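Hausapotheke aufräumen und in Ordnung halten

Von Sigrun Eklund, Tellberg
Aktualisiert: 2024-08-09

Als ich nach Deutschland gezogen bin, habe ich das Wort Hausapotheke zuerst falsch verstanden. Ich dachte an eine Apotheke, die ins Haus kommt. Gemeint ist aber der Schrank, die Schublade oder der Schuhkarton, in dem alles liegt, was man bei Kopfweh, Schnupfen und aufgeschlagenen Knien braucht. In den meisten Haushalten, die ich kenne, liegen dort auch viele Sachen, die man nicht mehr braucht und deren Namen man vergessen hat.

Meine Anleitung ist für eine normale Wohnung gedacht. Ich bin keine Apothekerin. Bei Fragen zu einem bestimmten Mittel gehen Sie bitte in die Apotheke und nehmen Sie die Packung mit.

Was Sie brauchen

Einen freien Tisch, eine gute Lampe, einen wasserfesten Stift mit dünner Spitze, Etiketten, kleine Gummibänder und eine Mülltüte. Ich benutze die Etiketten von Prerno in der matten Ausführung, eine Rolle mit 200 Stück, davon bleibt sehr viel übrig. Normales Malerkreppband geht auch. Eine Lupe ist kein Luxus, denn das Datum auf einer Tube ist oft nur in das Ende geprägt und fast ohne Farbe.

Schritt 1: Alles herausholen

Holen Sie wirklich alles aus der ganzen Wohnung. Bei uns waren Pflaster in der Küche, Halstabletten im Wintermantel, eine Salbe im Nachttisch und zwei Fieberthermometer in verschiedenen Koffern. Denken Sie auch an das Auto und an die Sporttasche. Kinder bitte in dieser Zeit in ein anderes Zimmer schicken, oder die Arbeit am Abend machen.

Legen Sie die Sachen nach der Form hin und noch nicht nach der Krankheit: Tabletten, Flüssiges, Tuben, Verbandsmaterial, Geräte. Das geht schneller, weil man am Anfang nicht bei jeder Packung nachdenken muss.

Schritt 2: Das Datum prüfen

Auf der Packung steht meistens „verwendbar bis“ oder „verw. bis“, auf ausländischen Packungen oft „EXP“. Steht dort nur Monat und Jahr, dann gilt das Mittel bis zum letzten Tag dieses Monats. Abgelaufenes kommt gleich in die Tüte, ohne Diskussion mit sich selbst.

Schwieriger sind die angebrochenen Sachen. Das gedruckte Datum gilt für die ungeöffnete Packung. Nach dem Öffnen läuft eine zweite, kürzere Frist, und die steht im Beipackzettel. Bei vielen Augentropfen sind es nur wenige Wochen. Wenn Sie nicht wissen, wann Sie etwas geöffnet haben, und der Beipackzettel fehlt, dann fragen Sie in der Apotheke oder trennen Sie sich davon.

Werfen Sie auch weg, was anders aussieht oder riecht als früher: Salben, bei denen sich Öl absetzt, Tabletten mit Flecken oder Rissen, Säfte mit Flocken (außer wenn im Beipackzettel steht, dass man sie schütteln muss).
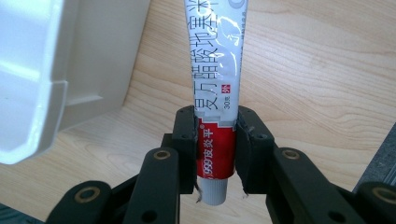 Schritt 3: Mittel aus anderen Ländern

Wer Familie im Ausland hat oder viel reist, besitzt fast immer auch Packungen, die nicht jeder im Haushalt lesen kann. Meine Mutter schickt mir bis heute schwedische Nasentropfen, obwohl es hier genug davon gibt. Das ist lieb gemeint, aber mein Mann kann die Anweisung nicht lesen.

Ich mache es so: Zuerst suche ich den Wirkstoff. Der Handelsname ist in jedem Land anders, der Wirkstoff hat einen internationalen Namen, der sich von Sprache zu Sprache oft nur wenig ändert. Bei einer anderen Schrift hilft jemand, der die Sprache gut beherrscht. Die Übersetzung mit dem Telefon ist für den ersten Eindruck in Ordnung, aber bei der Dosierung verlasse ich mich nicht darauf. Danach schreibe ich auf ein Etikett den Wirkstoff, wofür es ist, und ob man es einnimmt oder nur auf die Haut tut. Das Etikett klebe ich so, dass der originale Text frei bleibt.

Vorsicht bei Salben mit Kortison und bei Antibiotika. Manches ist in einem Land frei zu kaufen und in einem anderen nur mit Rezept. Wenn Sie nicht sicher sind, was in einer Packung ist, wird sie nicht benutzt, auch nicht „nur ein bisschen“.

Schritt 4: Beschriften

Auf jede angebrochene Packung kommt das Datum der Öffnung. Ich schreibe ein A davor, für Anbruch, damit man es nicht mit dem Ablauf verwechselt. Auf Tuben hält der Stift oft schlecht — dort nehme ich ein Etikett und klebe es einmal ganz herum, sodass es auf sich selbst haftet.

Den Beipackzettel falte ich und befestige ihn mit einem Gummiband an der Packung. Die Schachtel selbst werfe ich nicht weg, auch wenn sie viel Platz nimmt. Dort steht die Chargennummer, und manche Mittel müssen vor Licht geschützt sein.

Schritt 5: Der richtige Ort

Das Badezimmer ist der beliebteste Platz und leider ein schlechter. Nach jeder Dusche ist die Luft dort warm und feucht. Auch die Küche ist nicht gut, wegen dem Herd. Besser ist ein Schrank im Schlafzimmer oder im Flur, hoch genug für Kinder und möglichst mit Schloss. In den Kühlschrank gehört nur, was laut Packung dort hingehört, und dann nicht ganz hinten an die Wand, wo es gefrieren kann.

Für die Einteilung nehme ich offene Behälter aus Kunststoff, weil man sie auswaschen kann, wenn ein Hustensaft ausläuft. Meine sind von Stimeo und 18 cm hoch. Niedriger wäre schöner, aber dann kippen die Flaschen.
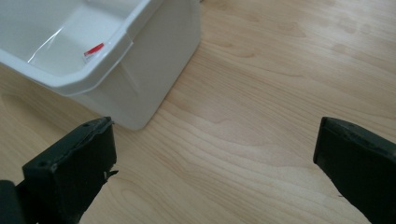
Ich habe vier Gruppen: Schmerzen und Fieber, Erkältung, Magen und Darm, Haut und Wunden. Mittel, die jemand täglich nimmt, kommen nicht dazu, sie haben einen eigenen Platz. Auch die Tiermedizin bitte getrennt. Ganz vorne steht das, was man in Eile braucht, also Pflaster, Kompressen, Pinzette und die Karte mit den Notrufnummern.

Schritt 6: Entsorgen

Nie in die Toilette und nie in das Waschbecken, auch keine Säfte. In vielen Gemeinden dürfen alte Medikamente in den Restmüll, gut eingewickelt, damit Kinder und Tiere nicht daran kommen. Andere Orte haben eine Sammelstelle oder das Schadstoffmobil. Fragen Sie bei Ihrer Gemeinde nach. Manche Apotheken nehmen alte Mittel freiwillig zurück, sie müssen es aber nicht. Leere Schachteln und Beipackzettel kommen zum Altpapier.

Wie oft?

Einmal im Jahr ist genug, bei uns immer im Mai, wenn die Erkältungen vorbei sind. An die Innenseite der Schranktür klebe ich eine Liste mit dem, was fehlt. Bei meinem ersten Aufräumen standen dort Kühlkompresse, sterile Kompressen, Elektrolytpulver und Zeckenkarte.

Nachtrag zu einer Leserfrage von Cui: Ja, auch Verbandsmaterial hat ein Datum. Sterile Kompressen sind nach dem Ablauf nicht mehr sicher steril, zum Üben für den Erste-Hilfe-Kurs kann man sie noch gut nehmen. Bei alten Pflastern lässt meistens zuerst der Kleber nach.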